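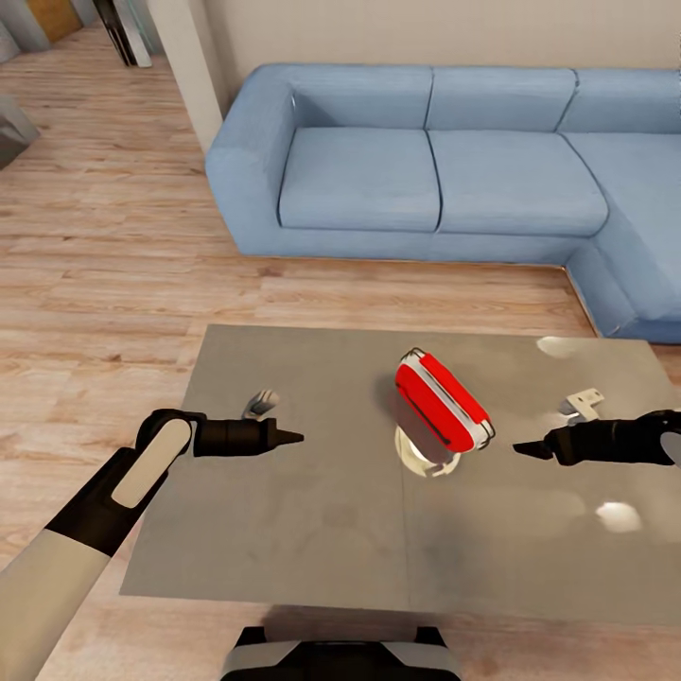

Red and white on the gray table, blue sofa behind.

11 July 2021

I finally took a first aid class and I can't stop talking about it! I'd been meaning to sign up for years (my last one was in high school, and all I remembered was how to tie a sling, badly). Then Toltgate, the community center over in Lavesham, opened an evening course, and I grabbed a spot the same night.

The part I liked most was bleeding control. I figured we'd get ten minutes on bandages and move on, but we spent most of the first session on it. You press hard, much harder than feels polite, and you keep pressing. I kept wanting to lift the gauze and peek, and I got told off for it more than once. We packed a fake wound in a foam block and then did tourniquets, high and tight, and wrote down the time it went on. My arm was grumbling by the end of that one!

Session 2 was burns, choking and allergic reactions. Cool running water for a burn, and no butter, which I'm sorry to say my family swore by for my whole childhood. We got to try trainer pens for the allergy part too. They click so loudly that I jumped every single time.

I came home and went straight to the hall closet to look at our own kit. Oh dear. A box of tiny round bandages, a dried-up tube of something, and one lonely glove. So I've been rebuilding it all week. I got a Dostar pouch for the car and a bigger Xaba bag for the house, and they both have clear pockets, so I can find the shears without dumping everything on the floor. The whole lot came to $142, with gauze, a pressure bandage and a real tourniquet included. More than I'd planned, but I love it. I've already shown it to two neighbors, who were very nice about it.

There's another course later in July with a lot more on kids and babies, and I'm already on the list. If you're anywhere near Lavesham, come along! Wear pants you can kneel in, and bring a snack for the break, the vending machine only takes coins.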